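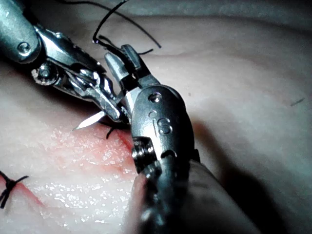

Home | Gallery | Workshops | Stitching Notes | Contact

Suture Practice Night at Hundwood - the gallery

What a great evening! We have been running these practice nights since February, and I still get a kick out of how quiet the place goes once everybody has a needle in hand. If you have never tried suturing on a tissue pad, it is strangely absorbing, a bit like mending a sock that fights back, and I would happily do it every night of the week.

There's one picture in the gallery so far, a close-up of the work along an incision, and I love it. The pad is pale and smooth with soft folds in it, and the cut runs across on a diagonal, reddened along its line. Look at that curved needle too, held in the jaws with the sharp tip out and hovering just over the pad. I could look at needle angles all day (and I have been known to!).

The first pass is always the fun one to talk about. Styliani Mitsotakis-Vlachou led the session, and her big thing is the approach: bring the tip in square to the surface, then let the curve of the needle do the traveling. Push it straight and you drag the pad along with you. Roll it, and the needle comes up on the far side pretty much where you wanted it. She had us do the rolling motion in the air first, which felt silly for a minute and then made a huge difference.

Jerome Javier asked about grip, and we got a good long discussion out of it. Hold too close to the point and you run out of needle before you are through. Hold too far back and it wants to twist. Most of us settled a little behind the middle, and Glenys James likes to go a touch farther back on the deeper bites.

Spacing was where I came unstuck. My first five stitches were lovely, if I say so myself, and then they started to wander like a fence on a hillside. Dionysis Pappas marks tiny dots on both sides of the cut before he starts, and his row was so even that people kept coming over to see it. I am stealing that idea for next time.

Knots got the last half hour. Flat and snug, edges just meeting, no puckering. If the edges start to bunch up into a ridge, ease off and redo it - the pad will forgive you, and it is a much nicer habit to learn early.

The next night follows the same plan, with extra time for running stitches, which plenty of you asked for. Bring your own pad if you have a favorite. Orestis Katsaros is keeping the sign-up list, and beginners are very welcome!

Last updated: Wed 10 November
68 shares | 5 comments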